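Part-Time Repair Desk Assistant, Grarkow Umbrella & Bag Repair

Location: Stescombe, two doors up from the bus station
Hours: 21 per week, afternoons
Posted: 27 June 2024

Grarkow fixes umbrellas, suitcases, handbags and the occasional accordion case that somebody swore was a suitcase. We are looking for a person to run the front desk, take in repairs, and tell customers, kindly, that the zipper they want saved has been dead since before they owned it.

The desk is the whole job, more or less. You will write tickets, tie them on so they stay tied on, quote prices from the sheet by the register, and call people when their things are ready. Then you will call them again. There are 682 finished items on our shelves at present, all paid for, all apparently forgotten. One of them is a wedding umbrella. We have questions.

You will also do small bench work once you have settled in: replacing handle screws, restitching straps, oiling wheels. We teach all of it. If you can thread a needle without saying anything you'd regret in front of a customer, you are ahead of most of the people who work here now.

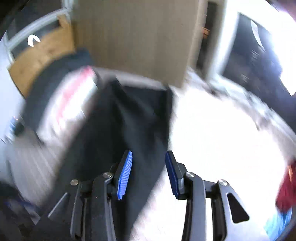 Blue pads, silver screws, and a background in a hurry.

What we'd like from you: handwriting another human can read, a decent phone voice, and the ability to lift a full-size trunk onto the counter or to find someone who can. Experience in a shop helps. Experience with luggage does not, particularly, although you will hear a lot of opinions about it. Our ticket system is called Clisard. It was built for a dry cleaner, and every so often it will ask you about starch. Press No.

What you get: steady hours, paid training, a key to the good bathroom, and free repairs on anything you own with a strap. After three months you also get a say in what plays on the shop radio, subject to appeal. The pay rate is on the printed sheet at the counter and we'll mail you a copy if you ask. It is the same for everyone at the desk.

We close for the last week of the year and on the afternoon of the Stescombe street fair, when parking becomes a matter of faith.

To apply, send us a page or less about yourself and one thing you have fixed, however badly. Mail it to Grarkow, P.O. Box 2076, Stescombe, or drop it through the slot in the door. The slot sticks. Push harder. Please don't attach a photo, and please don't bring in a broken umbrella as a conversation starter. It has been done, and we had to write it a ticket.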